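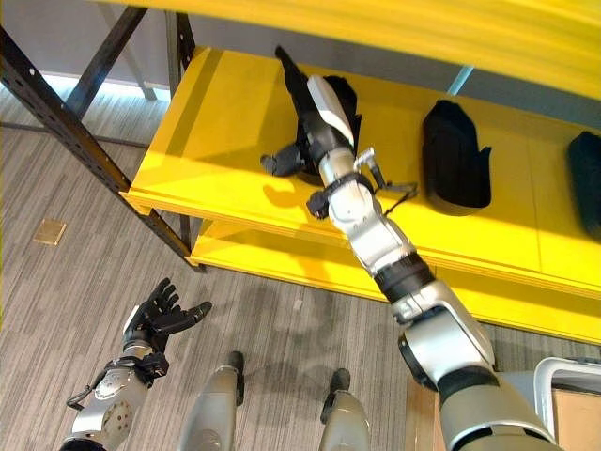
Shoes ought to live by the door, wrote one reader after our last piece on storage, and anything further in is asking for trouble. The man who runs the stockroom at Tesari, a small firm that hires out indoor footwear to dance halls and museums, disagrees. He keeps his shoes at the back of the building, well away from any door, and he has done it that way for 11 years.

We met him there in November. He asked not to be named, as he says the firm's work is done by whoever is on shift and he would only get teased. The firm has 2000 pairs on its books. Most are out on hire at any time and the rest are on shelves.

"By the door is fine for a family," he said. "With hire stock you want them where people have to go on purpose. If it's by the door it gets picked up and put down again somewhere else."

The shelving came from a supplier called Petersen. Before that the firm used cardboard boxes, stacked five high and marked in felt pen. He does not miss them. "The pair you wanted was in the bottom one, so you moved four boxes, and then you put them back in a different order. I had 43 odd shoes at one stocktake. Single ones. We found most of the partners in the end."

His rule now is one row to a shelf. Shoes do not go behind other shoes, and they do not go on top of them. He accepts that this wastes space, and he has had the argument with the office more than once.

"They look at the gap above and see room for another layer. I look at it and see room for my hand." 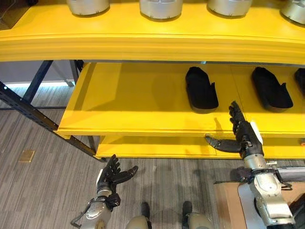

Colour was the next thing we asked about, as most stockrooms are grey. He said the choice was made for cheerfulness and turned out to be useful for another reason. Nearly all the hire shoes are black, and on the old dark racking a missing one was easy to overlook. A black slipper with a thick dark sole stands out well against bright yellow, and so does the space next to it. He also likes a shelf that can be pulled out like a tray, so that a row can be looked at from above without crouching.

New starters are taught to put each shoe down with the hand still inside the opening or round the heel, and to let go only when the sole is flat. Soft shoes fold over if they are dropped in, he said, and a folded one goes back to the customer with a crease across the top.

Sizes are kept on a sheet at the end of each bay. He tried a labelling system called Tilari for one season and gave it up – the stickers came off the shelf edges when they were wiped down. The sheet is printed again every month.

The largest order this year was for Jolludik, a touring children's show, which took 62 pairs and returned them all. "In the bags we sent them in," he said. "I wrote to thank them."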